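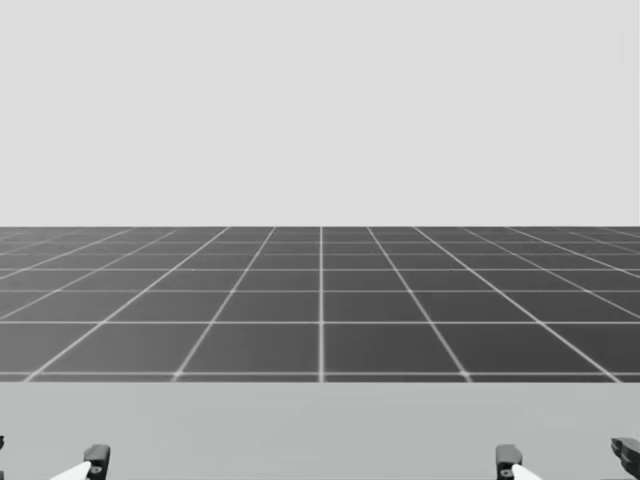 Travel Writing for Beginners
Week 4: Getting home
Tutor: Flor Salazar

Housekeeping first. The reading is the Drodwood ferry piece, all of it, including the dull part in the middle. The dull part is what we'll be talking about. Bring it printed if you can, as the screen at the front of the room has moods.

1. The return leg

Most travel pieces stop at the last good dinner. The writer has a nice view, feels something, and the reader is left to assume they were lifted home by angels. I'd like you to try the other end: the airport bus, the neighbour who forgot the bins, the milk.

When you're tired you notice odd things and you've run out of energy to be impressive about them. My own notes from the last day in Amrani say "man eating whole cucumber, gate 3, no hurry." I have 1,472 words on the cathedral from the same trip and I wouldn't show them to my worst enemy.

2. Delays

A delay is a plot, but only just. Things to settle before you write one:

What did you stand to miss? If the answer is "nothing, really," the reader will work that out by the second paragraph.
Who else was stuck? Two strangers will do. A whole departure lounge turns to soup.
How long was it? Say 85 minutes if it was 85 minutes. "An eternity" has been used.

Weather needs a light hand. One storm, described once, is plenty. Last term I read a storm that broke, gathered, loomed and broke again, and the plane was still at Jetik at the end of it.

3. Catching up the reader

If you keep a blog, you'll know the entry that begins with an apology for not writing and then squeezes six weeks into a paragraph. There's nothing wrong with it. Family likes it. For this class, though, pick one stop on the list and stay there. Sukoveck on market day is a piece. Sukoveck, then the coast, then Mum's for the weekend is a calendar.

Try this in class (ten minutes, pens, no phones):
Write the list version of your last trip, as fast as you can.
Circle the place you'd skip over if you were telling it at a party.
Write three sentences set there. No adjectives of colour, and nobody may gaze.

4. Length

The final piece is 3,000 words and isn't due until April, so please stop asking. This week's is much shorter: 244 words on coming through your own front door. Yes, exactly 244. It's an arbitrary number and it will make you cut the sentence you're proudest of — usually the first one.

Email it by noon Friday. If your travels are limited to the shops and back, write about that. Some of the best work I've had in this class never left the suburb.

Next week: luggage, and how to write about food without saying "nestled."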